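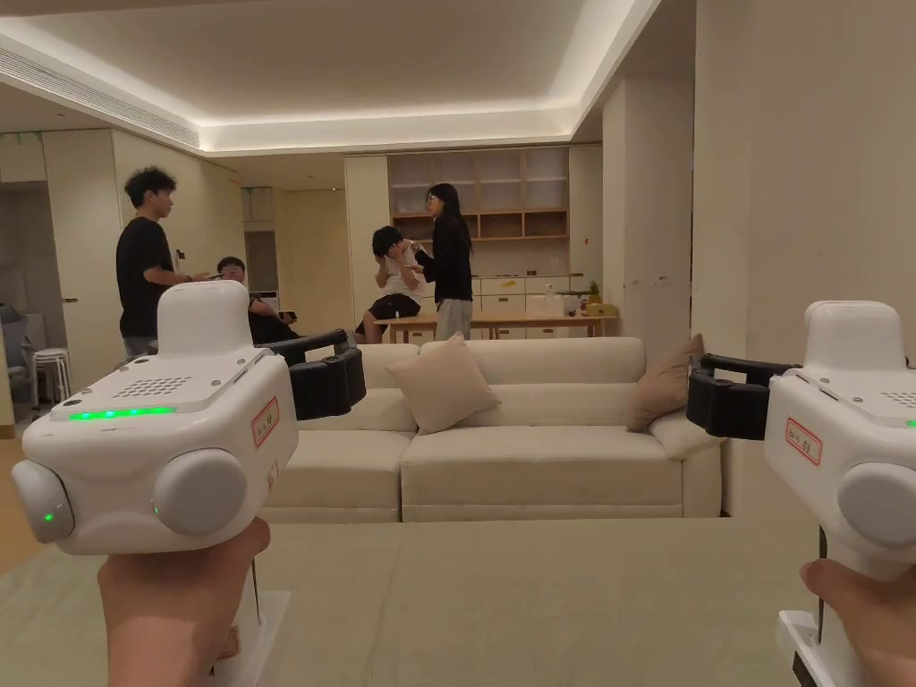 Strand moves its gripper sessions into a furnished apartment

Strand has begun recording household tasks in a furnished apartment as part of Dostent, its project to teach robot arms to handle laundry and clutter. People do the chores themselves, holding a white gripper in each hand, and the recordings become examples for the learning system.

The company ran its first sessions in December at its Vundach office, where every task took place at the same bench. Software trained on that material did well at the bench and poorly elsewhere, according to Strand. Sofas were a particular problem, as soft cushions shift when a gripper presses on them.

The new list has 13 tasks, most of them involving clothes, pillows or small kitchen items. Each operator is asked for 80 usable examples of a task before moving on to the next. Sessions start at 9 in the morning and stop for lunch at 12.

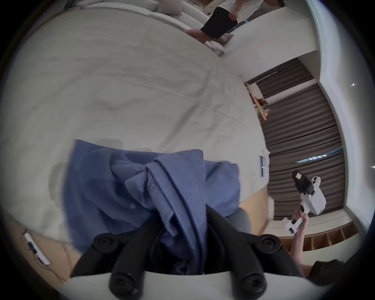 Blue cloth held in the jaws of a hand-held gripper in front of the sofa. Photo: Strand

Recordings with a dropped item are kept and marked separately. Grarken, which is handling the labeling, will sort them by type of mistake.

Strand plans to add a second apartment with darker furniture and less daylight. It has not said when the Dostent recordings will be available to outside labs.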